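Why does wood have lines in it?
Lernex for Kids > Nature > Trees
Updated 9/13/21

Put your finger on a wooden table or a door and follow one of the lines. Where does it go? Sometimes it runs straight for a long way. Sometimes it makes a wave, or a shape like a flame. We call these lines the grain. To understand them, we must first go back to the tree.

How a tree grows

A tree grows up, but it also grows fat! Under the bark there is a very thin layer which makes new wood. In spring there is often plenty of water, so the tree grows fast. This wood has a light colour. Later in the summer the tree grows more slowly, and the wood is darker and harder. In winter, in cold places, the tree rests.

One light band and one dark band together make one year. If you look at a stump, you can see the bands as rings.
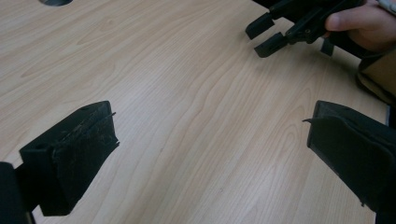 From rings to lines

Now think of a long roll of paper. If you cut across it, you see circles. If you cut it along its length, you see long lines. With a tree it is the same. The rings on the stump become lines on the board, and it depends on how the saw goes through.

When the saw goes straight to the middle of the log, the lines are mostly straight and close together. When the saw cuts a slice near the side, the lines make waves and arches. A tree trunk is never a perfect tube, so every board has its own pattern.

How old is it?

In the forest museum in Ulline there is a slice of an oak with 119 rings. Beside it is a pine slice with 87 rings, and the pine is the wider one. How can this be? The pine had more light and more water, so its rings are thick. A wide tree is not always an old tree.

The oldest slice there has 391 rings. You need a magnifying glass for the ones near the bark.

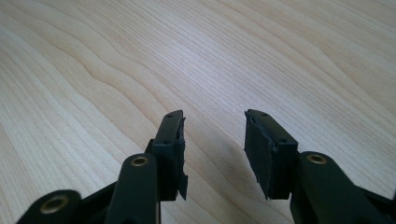

What is a knot?

A knot is the place where a branch was growing. The trunk grew bigger and closed around the branch, and the grain had to go around it, like water in a river goes around a stone.

Try it at home

You need a sheet of paper and a crayon without its wrapper. Find some old wood with a rough surface, and ask a grown-up if you may use it. Lay the paper on top and rub softly with the side of the crayon. The harder lines will come out darker. Make 6 rubbings from different places and write on the back where you found each one.

Words to know

Bark: the outside skin of a tree.
Grain: the lines and direction of the wood.
Stump: the part that stays in the ground when a tree is cut down.

Next page: Why do leaves change colour?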